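報道関係各位
2020-01-24
株式会社グラニュラ(Granura)

量り売り専門店「Prilov(プリロフ)」、春の品ぞろえを全面入れ替え 豆・穀物・乾物を中心に364品目へ
容器持ち込みの会員制度「Nollov(ノロフ)」も同時スタート

株式会社グラニュラ(以下、当社)は、運営する量り売り食品店「Prilov」の商品構成を見直し、豆、雑穀、乾物、茶葉、スパイスをあわせた364品目での営業に切り替えます。あわせて、容器を持参するお客様向けの会員制度「Nollov」の受付を始めます。取り急ぎ、概要を以下のとおりお知らせします。

■品ぞろえ見直しの背景

開店当初のPrilovは、輸入のナッツとドライフルーツが主力でした。見た目が華やかで贈り物にも使いやすい。ただ、店頭でよくいただいたのは「毎日使うものが欲しい」という声。米に混ぜる麦、味噌汁に入れる切り干し大根、子どもの麦茶。そういう普段の食材です。

昨年9月、会員および一般のお客様1059名にアンケートをお願いしました。質問は単純で「量り売りで買いたいものを三つ書いてください」。自由記述のみ、選択肢なし。集計には手間がかかりましたが、結果ははっきりしていました。上位は乾燥豆、雑穀、だし素材。ドライフルーツは思ったほど伸びず。ひよこ豆やレンズ豆を「一袋は多いので少しだけ」という回答も目立ちました。

今回の入れ替えはこの回答をもとにしています。輸入菓子類は大幅に縮小。空いた棚は国産の豆と乾物に回します。

■新しい売り場について

売り場は「煮る」「炊く」「だし」「飲む」「香り」の区分に分けます。従来は産地別でした。産地別は仕入れ側には分かりやすいのですが、今夜のおかずを探している方には遠回りだったと反省しています。

「煮る」の棚には大豆、金時豆、白いんげん、ひよこ豆、レンズ豆など。浸水時間と煮る時間の目安を札に大きく書きます。「炊く」は押し麦、もちきび、たかきび、黒米。白米への混ぜ方も併記。「だし」には昆布、煮干し、干し椎茸、切り干し大根。昆布は切り落としも扱います。形は不ぞろいですが、家庭で使うには十分です。

「飲む」は麦茶、ほうじ茶、番茶、そば茶。「香り」はクミン、コリアンダー、山椒、陳皮ほか。スパイスは粒のままの販売が基本で、店内のミルで挽いてお持ち帰りいただけます。

最低販売量は全区分で下げます。乾燥豆は200グラム単位だったものを、今後は10グラム単位に変更。一回分の煮豆、一回分のスープ、という買い方ができるようになります。 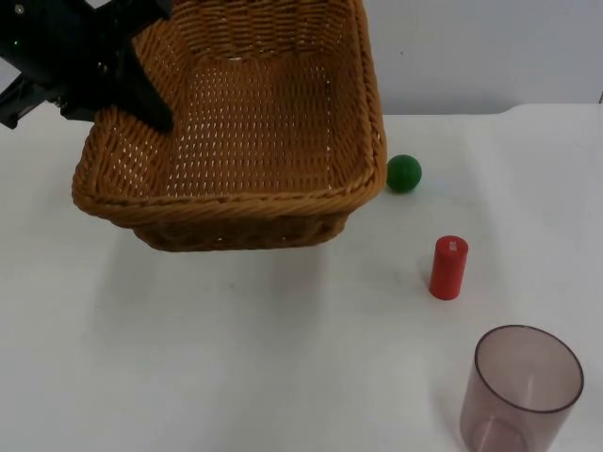
Prilovの店内で使う容器も、この機会に選び直しました。これまでの樹脂製トレーは軽くて扱いやすい反面、静電気で細かい粉が付きやすく、閉店後の拭き取りに時間がかかっていたためです。小袋に詰めたお茶や、紐で束ねた乾物のようにこぼれる心配のないものは、かごに移します。角を丸めた長方形で、明るい茶色、蜂蜜のような色合いの編みかご。目の詰まった編み方のものを基準に選んでいます。豆や雑穀など粒の商品は引き続き、ふた付きの専用容器から量ってお渡しします。かごに直接入れることはありませんのでご安心ください。

■会員制度「Nollov」

Nollovは、空き容器を持ち込んで買い物をされる方のための制度です。入会金、年会費は無料。初回に容器の重さを量り、番号の入ったシールをお貼りします。2回目以降は番号を伝えていただくだけで容器の重さが差し引かれ、レジでの計り直しはありません。

瓶、缶、保存容器、布袋、いずれも可。洗って完全に乾いた状態でお持ちください。水分が残っているものは、豆や粉物の品質に影響するため当日の使用をお断りする場合があります。割れ、欠けのあるガラス瓶も同様です。

容器をお持ちでない方には従来どおり紙袋をご用意します。紙袋でのご購入でも価格は変わりません。値引きで差をつける案も社内にはありましたが、手ぶらで立ち寄れる店であることも大事にしたく、見送りました。

■保管と衛生管理

保管庫の管理は、食品倉庫業務を受託する株式会社フェラン(Phelan)に委託します。温度と湿度の記録は毎日保管し、開封日は商品札に記載。乾燥豆は新豆と前年産を混ぜずに販売します。煮え方が違ってくるためです。

アレルギー物質については、小麦、そば、ごま、落花生を扱う棚を他の棚から離し、スコップも色で分けます。ただし同じ店舗内での取り扱いとなり、微量の混入を完全に防ぐことはできません。重いアレルギーをお持ちの方は、ご購入の前に必ずスタッフへご相談くだい。

■代表コメント

代表取締役 コンスタンサ・ケサーダ(Constanza Quezada)
「私が育った家では、豆は週のはじめにまとめて煮るものでした。鍋が大きくて、家じゅうが豆のにおいになる。日本で暮らし始めて、一人分だけ煮たいと思っても売っている袋が大きく、棚の奥で古くしてしまったことが何度もあります。少しだけ買えて、なくなったらまた来る。そういう近所の店にしたいと思います」

■商品担当コメント

商品部 ナジュワ・ハッタル(Najwa Hattar)
「アンケートの自由記述は全部読みました。豆の煮方が分からない、という声が多く、札の文章は何度も書き直しています。まだ直したい札もあります。おすすめは白いんげん。塩とオリーブ油だけで食べてみてください。スパイスは、まずクミンを少量から」

■煮豆の試食について

入れ替え後の一か月間、店頭で煮豆の試食を行います。味付けは塩のみ。豆は日替わりで、内容は当日の朝に店頭の黒板でお知らせします。なくなり次第終了。予約は不要です。

試食と同じ豆の煮方を書いたカードも配布します。浸水の目安、火加減、冷凍での保存方法など。圧力鍋を使う場合の時間は裏面に記載しまいます。

■入れ替えに伴う営業について

棚の入れ替え作業のため、Prilovは2日間休業します。休業日は店頭およびPrilovのウェブサイトで改めてご案内いたします。縮小対象の輸入菓子、ドライフルーツは在庫がなくなり次第販売終了。個別のお取り置きは承っておりません。

これまでのポイントカードは引き続きご利用いただけます。Nollovへの切り替え手続きは不要、併用も可能です。

■本件に関する報道関係のお問い合わせ先
株式会社グラニュラ 広報窓口
店内の取材、撮影をご希望の場合は、事前に媒体名と希望日時を添えてご連絡ください。開店前の時間帯でお受けしています。商品写真の貸し出しも可能です。

※品目数、価格、販売単位は発表時点のものです。収穫や入荷の状況により変更となる場合があります。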